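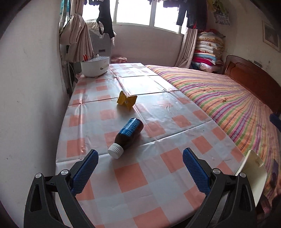

My table, new cloth, peach check. Creases as supplied.

Clirurlow
Has anyone ever got the fold lines out of one of these shiny plastic cloths? The packet said they'd "drop out naturally". I'm on day 8 and I don't believe a word of it.

Noiphan
Hairdryer on low, from underneath. Took me ten minutes.

Kustico
I doubt that. I tried a hairdryer on mine and got one wavy patch with all the creases still in it. They're pressed in at the factory and they stay.

Noiphan
Then you had it too hot. I did say low.

Kustico
It was on low. Thin plastic either shrinks or does nothing.

Ganusau
Tumble dryer with a damp towel, five minutes. A video with 3,000 likes swears by it.

Clirurlow
3,000 people liking it doesn't mean 3,000 people did it. I'm not putting plastic in my dryer.

Ganusau
Fair enough. Roll it round a cardboard tube overnight then. And stand that brown bottle up before you try anything, whatever's in it. A screw cap on its side is asking for a stain on those pale squares.

Clirurlow
Cap's on tight. But yes, moved.

Noiphan
Still say hairdryer - try one corner first.

Kustico
Try the corner nearest the wall, where it won't show when it goes wrong.

Clirurlow
Tube tonight. I expect nothing, but I'll post back in the morning.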